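Search this site Go
Share 35 Comments 0

Project report: robot open day at Zemiver
Graziella Santoro, January 5, 2019

Our group visited in November. The talk before the demonstration had 75 slides – I took notes on most of them, and Bianchini drew a very good horse. The demonstration was a robot arm, a plastic bottle and a red tray, and it held our attention far better.

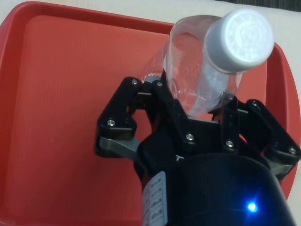
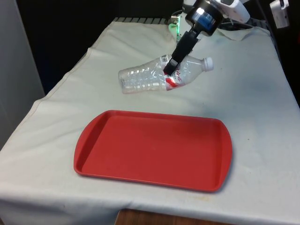
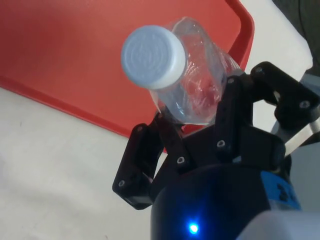
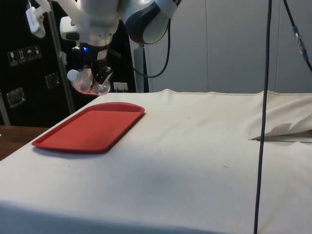 The bottle and the red tray, from four views.

My part of the project was grip force, a subject I chose in ten seconds and have regretted since. A thin bottle gives way long before a full one would, so the creases where the fingers pinch its label are useful evidence for my section. I still need a number for them. Revetti has promised to lend me a force gauge.

727 views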